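Chapter 3
Where the Power Comes Out: Outlets, Loads, and Household Circuits

When I was 12, my aunt Leonie Kasten let me help her put a new kitchen together in a rented apartment in Drarnimcombe. She had one outlet, a kettle, a toaster, a radio and a very old Grube hot plate. You can guess how breakfast went. The toaster went down, the hot plate went on, and the whole apartment went dark (the radio too, right in the middle of a song!). I thought we'd broken the building. She just lit a candle and said, "Well, now we know."

What did we know, though? That's what I'd like to spend this chapter on. By the end you should be able to look at anything with a plug on it and say how much current it draws, what else can share its circuit, and what the breaker is there to protect.

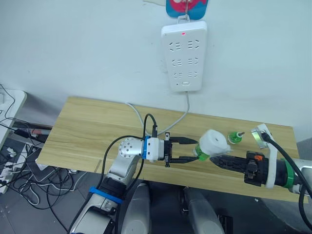

Let's start with a word that gets thrown around a lot, which is load. A load is anything that takes electrical energy and turns it into something else – heat, light, sound, motion. Your phone charger is a load. So is a space heater, and the two are wildly different in size. A heater can easily pull more than 30 times what a small lamp does, and the wire in the wall has to carry all of it.

Now, a power strip gives you more places to plug in. It doesn't give you any more power. I know that sounds obvious when I put it like that, but I've taught this course for 13 years and it still trips people up on the first quiz. Every load on the strip is wired in parallel, so each one gets the full voltage, and the currents add up in the strip's own cable.

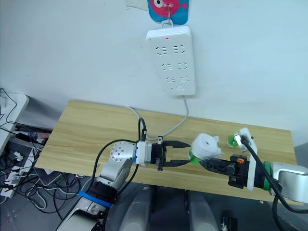
Figure 3.1 A power strip hung on a wall. Everything plugged into it shares the one gray cable.

My old lab partner Gerd Engelhardt used to draw this as a river with streams running into it, and I still like his picture better than mine. Each stream is a device. The river is the cable. You can have lots of tiny streams and be perfectly fine, or two big ones and be in trouble.

So what counts as tiny? Anything that sits in an outlet all day and sips: night lights, clocks, chargers. We'll work out the yearly energy use of a few of these in Section 3.2, and I think the totals will surprise you.
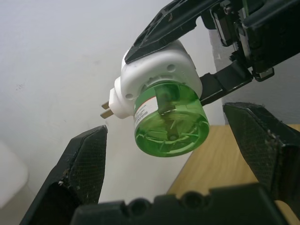
Figure 3.2 A plug-in air freshener with two flat prongs and a green refill bottle.

Before you read on, walk through your own kitchen and write down the wattage on every label you can find. Keep the list handy! You'll need it for Section 3.1, where we start with Ohm's law and my aunt's hot plate.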